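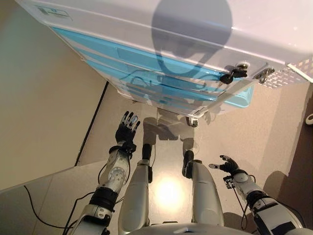 damville_dan
Council wants to charge 4 dollars a week for lockers at the Damville pool and reckons it'll stop the thefts. I don't buy it. Half the time people don't use the lock they've got. Look at the white cabinet with the blue drawers – key sitting right there in the lock.

rekum72
Bit harsh. My bag got pinched in September and I'd have paid.

damville_dan
Paid for what, though? Same flimsy doors, new colour.

S. Okonkwo
The report lists 1,119 locker hires last year. No figure for thefts anywhere in it. Hard to say it'll fix something they haven't measured.

rekum72
Fair, but doing nothing hasn't worked either.

damville_dan
Didn't say do nothing. Put someone on the desk after five.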